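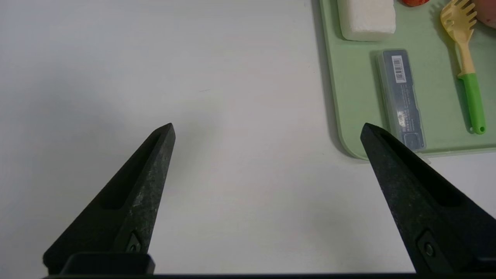

1/ A thread on turning old tide ledgers into a usable series. The ledgers are from Drekisby harbour. The accession slip says 3,000 pages. There are 2,928. I have stopped looking for the others and marked the gaps as gaps.

2/ Each page covers one day. High and low water, time and height, wind, initials. Heights are in feet and inches above a mark on the harbour sill. The sill was rebuilt at least once, so "above the mark" means two different things depending on which volume you have open.

3/ First job was the page index, before reading a single height. Volume, page, date as written, date as inferred. They differ more often than you'd like in January, when the clerk keeps writing the old year. Keep both columns. Never overwrite the one as written.

4/ Legibility, by my own grading: 1,964 pages can be typed straight off the scan. 650 need a second reader. The remainder need the physical page and a lamp at a low angle.
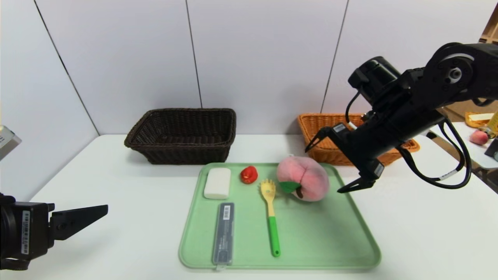 The second reader works blind, with no sight of the first reader's values. Where the two agree, the value goes in. Where they don't, both go in with a flag and I settle it against the neighbouring tides.

5/ Common misreadings, in order of how much time they have cost me: 1 and 7, 3 and 5, and a clerk in volume four whose 0 is open at the top and reads as a 6. Once you know whose hand it is, the last one is easy. So there is now a column for the hand.

6/ Times. The early volumes use local mean time. The later ones use railway time. There is no note of the change. I found it by comparing the times of high water with a prediction run backwards from the modern constants: the residuals sit flat, then step, then sit flat again. The step is one page wide.

7/ Do the time correction before the height correction. A timing error on a rising tide looks like a height error, and if you fix heights first you will bake it in. I did this the wrong way round in April and had to restore from the raw table. 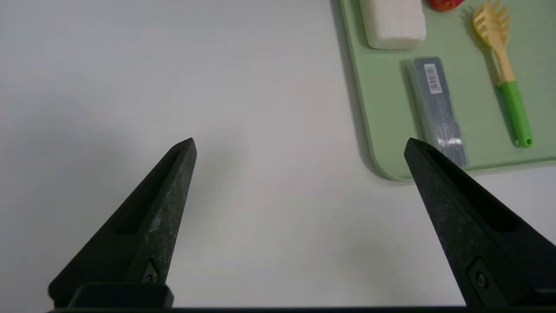 8/ Scanning. The ledgers have blue-black ink on paper that has browned from the edges in, and a single threshold for a whole page loses either the margin or the middle. I use a local threshold with a window wider than a written line. The same drift turns up on surfaces with nothing written on them: the white tabletop in the shot over this post goes from cool light grey at the upper left to a warmer off-white towards the centre, and one cut-off value would treat those as different things. Photograph a blank sheet under your lamps, divide by it, then threshold.

9/ Software. Transcription is in Postisora, which is slow but stores every keystroke against a reader and a time. Everything after that is plain text files and short scripts. I did try the Portela import tool. It silently turns 11' 0" into 11, and 11' into blank. I have gone back to typing.

10/ Datum. This is the part people will argue with. Maiara Falcão's note on the sill puts the rebuild between volumes six and seven, on the strength of a works bill. I get the same place from the data. Mean level shifts there by more than the usual scatter between years, and the Gistport record over the same months shows no shift at all.

11/ Gistport is the nearest harbour with an overlapping record. It is further up the estuary, so its range is larger and its high water is later. I use it for differences only. Anyone filling Drekisby gaps with scaled Gistport values should say so in the file, in every row affected.

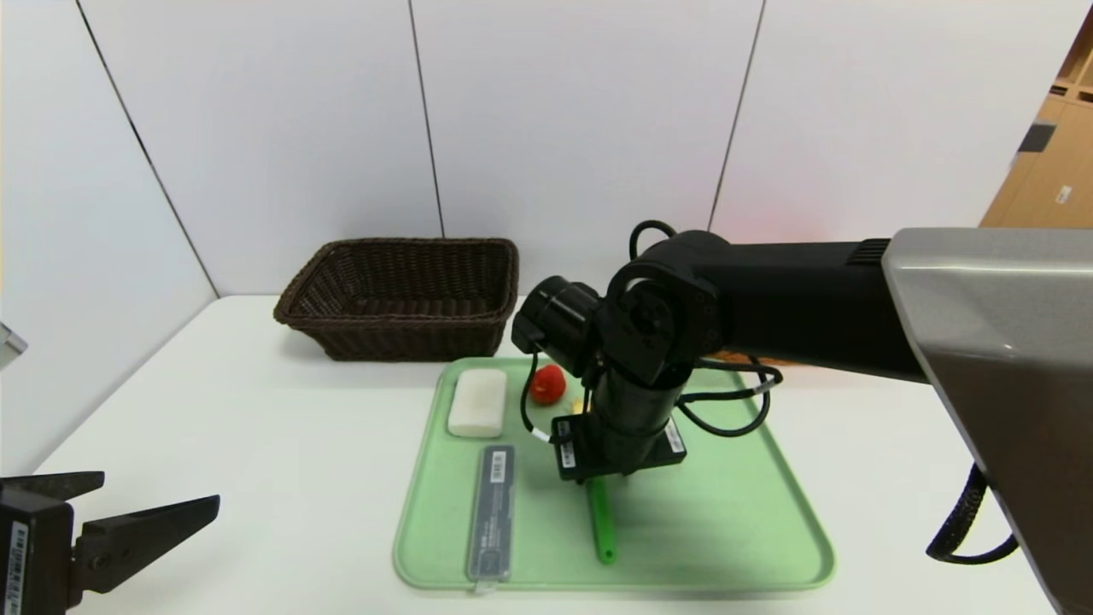
12/ What the release will contain: the page index, both readers' raw values, the settled values, the hand, the flags, and the two corrections as separate columns. You can switch either correction off.

13/ What it won't contain: interpolated tides, monthly means from months with long gaps, or a trend. I have been asked for a trend four times. The error on the sill step is still larger than any trend I would care to put a number on.

14/ Next is the wind column, which I have ignored so far. It uses "fresh", "stiff" and "hard", sometimes all on one page, and I need to work out whether the clerks agreed on the order.

15/ Corrections welcome, with volume and page number please.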